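Workshop notebook, Cheetham site, October 2022

Retired equipment intake, second batch. The lot from the Rultside office was received and entered in the register, closing at item 281. Fourteen units were short of a matching asset tag and have been placed on the holding shelf until Rultside confirms the serial numbers.

Storage drives are to be removed and logged before any other part is taken. Nine drives failed the overwrite procedure and are set aside for shredding — the Platance contract covers this until December.

Memory modules are now sorted by capacity in the gray drawers. Colleagues are asked to return the 18 antistatic bags borrowed for the Fleltedska shipment.

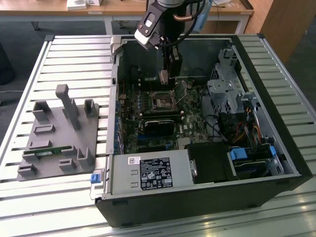 Desktop tower on its side, cover removed, CPU socket empty.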